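Chapter 6
Wooden Tops: Reading the Boards Before You Touch Them

What you'll get from this chapter
How a tabletop made of joined boards is put together
Why the boards don't match, and why I like that
Telling a natural mark from damage
Getting a top ready for a close look
Your first tabletop map

I ruined my first wooden table in one afternoon. It was a secondhand thing with a pale top, and I'd decided there was a stain on it, a brown spot no bigger than a lentil, right where my plate went. I scrubbed it. I tried lemon juice. I tried a paste I'd read about, and then I got out the sandpaper, and by dinner I had a shallow dish in the table and the brown spot was still sitting at the bottom of it, happy as ever. It was a knot! It had been part of the tree. I could have sanded clear through to the floor and it would have kept me company most of the way down.

So we're going to spend a whole chapter just looking. I know you came to this book to learn about oils and waxes and getting rings out, and we'll get there (Chapter 7 is all rings, I promise), but I've taught this material at the Medness workshop for long enough to know that most of the trouble people get into starts with not knowing what they've got in front of them.

Let's start with how these tops are made. Trees don't grow as wide as tables, or the ones that do cost more than my car, so the maker takes a bunch of long, narrow boards and glues them together edge to edge. People call this an edge-glued top. You'll find it on kitchen tables, desks, workbenches and those big counters in coffee shops. Every board in it has its own life story. One might have come from near the outside of the trunk and be almost cream colored. The one beside it might come from closer to the middle and be a shade or two darker, or a bit pink, or a bit gray. They may not even be from the same tree.

The line where two boards meet is the seam. On a good top you can hardly feel it, and sometimes the only way to find it is to look for the spot where the color jumps or the grain stops making sense. Grain lines belong to one board. They can wander and bend all they like inside it, but when they get to the seam they quit, and the neighbor starts up with lines of its own. My students find this weirdly satisfying once they've seen it, and I do too – I've been known to do it in restaurants while people are trying to talk to me.

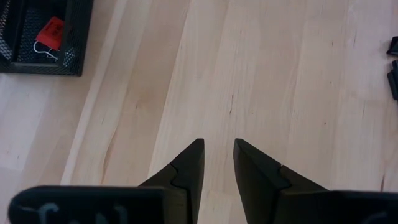 Now for marks, and this is where my poor dining table comes back into it. Wood has freckles. It has small round knots, left where a twig or branch once grew out. It has dark streaks that run more or less along with the grain, some as short as a grain of rice and some much longer. It has flecks so tiny you'd swear they were crumbs until you try to brush them off. You'll also meet curved lines that swing around and head back the way they came, and those are growth rings showing themselves at an angle. All of this is natural, and none of it needs fixing.

Damage looks different once you've got your eye in. Try asking yourself these things:

Does the mark stop at a seam? A knot or a streak usually belongs to one board and stays there. A spill doesn't care about seams and will run right across three boards.

Does it follow the grain? Natural streaks tend to go along with the lines around them. Scratches go wherever the knife or the cat was going.

Can you feel it? Close your eyes and run a fingertip over it. Scratches and dents have edges. A well-sanded knot mostly feels like the rest of the table, though an old one can be a little rough or even have a hairline crack, so don't lean on this test all by itself.

Is it a shape that trees don't make? Perfect circles as wide as a mug are made by mugs.

You won't get it right every time. I still don't! There's a reddish streak on my own desk that I've changed my mind about at least twice, and I've decided to leave it alone, and leaving things alone is a perfectly good treatment for a table. It's free, too.

Before you look, you need a clear patch to look at. You don't have to strip the whole room. Slide the baskets and the odds and ends out toward the edges and give yourself an open stretch in the middle, then move along and do the next stretch. Wipe it with a cloth that's barely damp, follow with a dry one, and wait a few minutes. Damp wood darkens and it'll fool you about color. Then get your light low and off to one side. A lamp straight overhead is great for color and lousy for scratches, and a lamp down near the surface is the other way around, so use both if you can.

Try it yourself: the tabletop map

You'll need a sheet of paper, a pencil, a ruler and a wooden top that you're allowed to stare at for a while.

Pick a patch two or three boards wide. Draw the seams first, as straight as you can manage. Next, pencil in a few grain lines on each board so you can see which way they lean. Add every mark you find, however small, and put an N beside it for natural, a D for damage or a question mark if you can't decide. I'd much sooner see an honest question mark than a wild guess. Write down the color of each board in your own words ("toast" is fine, so is "weak tea").

Keep the map. We'll come back to it in Chapter 8 when we put the first coat of oil on, because oil brings marks forward, and some of your question marks may turn into clear answers once the wood darkens up.

Words to know
Edge-glued top: a surface made of narrow boards joined side by side
Seam: the line where two boards meet
Knot: what's left in the wood where a branch grew
Fleck: a very small natural spot

On to the first section, where we cut into a board and find out what the grain is made of.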